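휠체어 이동 보조 과제 학생 프로젝트 제4차 정기회의 회의록

일시: 2020-08-24 오후 2시
장소: 실습동 공용 회의실
참석: 지도교원 Yaqin Shao, 학생대표 Liên Tăng, 제어조, 인식조, 안전·기록조 각 조원
결석: 제어조 조원 1명(사전 통보)
기록: 안전·기록조

1. 개회 및 전차 회의록 승인

지도교원이 개회를 선언하고 전차 회의록을 회람하였다. 인식조에서 제3항의 "좌측 손잡이 인식 오류"를 "좌측 손잡이 위치 추정 오차"로 정정할 것을 요청하였으며, 참석자 전원이 동의하여 정정 후 승인하였다.

2. 경과 보고

가. 원격조작 기록
Liên Tăng 학생대표가 이번 학기 원격조작 기록 현황을 보고하였다. 현재까지 휠체어 손잡이 파지 과제로 등록된 기록은 146건이며, 검수를 마치고 사용 가능으로 분류된 기록은 114건이다. 나머지는 시작 자세가 절차서와 다르거나 조작자 메모가 누락된 것으로, 폐기하지 않고 별도 폴더에 보관한다. 연말까지의 목표치 3000건에 대해서는 현재 속도로 달성이 어렵다는 의견이 제어조에서 나왔고, 이 사항은 제4항에서 다시 논의하기로 하였다.

나. 손끝 접근 동작
제어조는 손끝이 등받이 천에 먼저 닿아 접근이 중단되는 사례를 보고하였다. 실습에 사용하는 휠체어는 등받이가 청색 직물로 되어 있고 손잡이 아래로 천이 바로 이어지므로, 접근 높이가 조금만 낮아도 손가락이 천을 밀게 된다는 설명이었다. 제어조는 접근 경로를 위에서 아래로 바꾸는 안과, 현재 경로를 유지하되 정지점을 하나 추가하는 안을 함께 제출하였다.

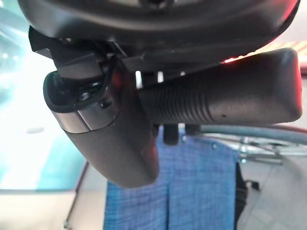 두 안에 대하여 지도교원은 정지점을 추가하는 안을 우선 시험할 것을 권고하였다. 경로를 전면 변경할 경우 기존 기록과의 비교가 어려워진다는 점이 고려되었다. 제어조는 정지점 위치를 조작자가 임의로 정하지 않도록 절차서에 기준 자세를 명시하기로 하였다. 기준 자세의 명칭은 내부에서 쓰던 "대기 2"를 그대로 사용한다.

다. 소프트웨어
기록 정리 도구 Traris의 새 판을 실습용 컴퓨터에 설치하였다. 이전 판에서 발생하던 한글 메모 깨짐은 재현되지 않았다. 다만 기록 이름을 일괄 변경할 때 정렬 순서가 바뀌는 문제가 남아 있어, 당분간 일괄 변경 기능은 사용하지 않는다. 인식조는 Droker로 작성한 주석 파일을 Traris 형식으로 변환하는 스크립트를 공유 저장소에 올렸으며, 사용법 문서는 아직 작성 중이다.

3. 양손 파지 과제 절차 검토

인식조와 제어조가 공동으로 작성한 절차서 초안을 검토하였다. 초안의 주요 내용은 다음과 같다.

- 휠체어는 등받이가 로봇 쪽을 향하도록 놓는다.
- 조작자는 시작 전에 양쪽 바퀴의 제동 상태를 구두로 확인하고, 보조자가 복창한다.
- 좌우 손은 각각 같은 쪽 손잡이를 잡으며, 한쪽만 잡힌 상태에서 밀거나 당기지 않는다.
- 양손 파지가 끝나면 조작자가 "파지 완료"를 선언하고, 그 이후의 이동은 별도 기록으로 분리한다.
- 사람이 탑승한 상태의 시험은 본 학기 과제 범위에 포함하지 않는다.

안전·기록조는 파지와 이동을 별도 기록으로 나누면 준비 시간이 늘어난다는 점을 지적하였다. 이에 대해 인식조는 파지 구간만 따로 검수할 수 있어 전체 작업 시간에는 큰 차이가 없을 것으로 본다고 답변하였다. 의견이 일치하지 않아 한 차례 시험 운영 후 소요 시간을 비교하기로 하였다.
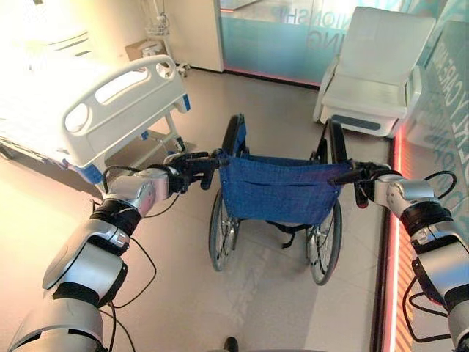
침상 옆 배치에 관해서는 별도의 논의가 있었다. 안전·기록조는 침상과 휠체어 사이의 간격이 조작자마다 다르다는 점을 들어 바닥에 표시를 할 것을 제안하였다. 제어조는 바닥 타일의 줄눈을 기준으로 삼으면 별도의 표시가 필요 없다는 의견을 냈으나, 줄눈이 옅어 조작 화면에서 구분하기 어려울 수 있다는 반론이 있었다. 논의 끝에 제거 가능한 종이테이프를 사용하되, 회기 종료 시 보조자가 이를 떼고 정리 대장에 서명하는 것으로 정하였다.

팔 외부로 늘어지는 케이블과 관련하여, 보조자가 파지 시작 전에 케이블이 휠체어나 침상에 걸릴 염려가 없는지 육안으로 점검하는 항목을 절차서에 추가하였다. 점검 중에는 조작자가 조작 장치에서 손을 떼고 있어야 한다. 이 항목은 이견 없이 채택되었다.

조명에 대하여 인식조에서 밝은 쪽과 어두운 쪽의 차이가 기록 품질에 영향을 준다는 의견을 제시하였다. 지도교원은 가림막 설치에 앞서 시간대별 기록을 비교하여 실제 영향 여부를 자료로 제출하도록 하였다.

4. 목표치 및 일정 조정

3000건 목표에 대하여 Liên Tăng 학생대표는 과제 종류를 줄이고 한 과제당 기록을 충실히 확보하는 방안을 제안하였다. 제어조는 찬성하였고, 인식조는 침상 주변 과제가 빠질 경우 11월 발표회 내용이 빈약해진다는 우려를 표하였다. 표결은 하지 않았으며, 각 조가 꼭 유지할 과제를 서면으로 제출한 뒤 차기 회의에서 확정한다. 목표치 자체는 그때까지 변경하지 않는다.

실습 시간은 조별 1회 30분 단위로 신청하는 현행 방식을 유지한다. 연속 두 단위까지 신청할 수 있으나, 대기 조가 있는 경우에는 한 단위를 마친 뒤 교대한다. 신청 후 사용하지 않은 조는 다음 주 우선 신청에서 제외한다.

11월 발표회의 발표 순서는 Gashi조, Biddale조의 순으로 한다. 두 조의 명칭은 발표 자료에 로마자로 통일하여 표기한다. 발표 원고 초안은 발표회 2주 전까지 지도교원에게 제출한다.

5. 결정 사항 및 담당

- 접근 경로 정지점 추가 시험, 기준 자세의 절차서 반영: 제어조
- 파지·이동 분리 기록 시험 운영 및 소요 시간 비교: 인식조, 안전·기록조 공동
- 시간대별 조명 비교 자료 작성: 인식조
- 형식 변환 스크립트 사용법 문서 완성: 인식조
- 종이테이프 구입 및 정리 대장 양식 수정: 안전·기록조
- 유지 희망 과제 서면 제출: 각 조

6. 기타

실습실 열쇠는 반드시 대장에 기재한 후 수령한다. 최근 기재 없이 반출된 사례가 있어 지도교원이 주의를 당부하였다. 신규 조원 두 명의 안전교육은 차기 회의 전에 실시하며, 이수 전에는 보조자 역할을 맡을 수 없다.

오후 3시 40분에 지도교원이 폐회를 선언하였다. 차기 회의 일시는 학생대표가 조별 일정을 취합하여 공지한다.

확인: 지도교원 Yaqin Shao

최근 게시물
제3차 정기회의 회의록(정정본)
실습 시간 신청 안내
Traris 설치 및 메모 작성 요령
보조자 안전교육 자료
정리 대장 양식
11월 발표회 원고 작성 지침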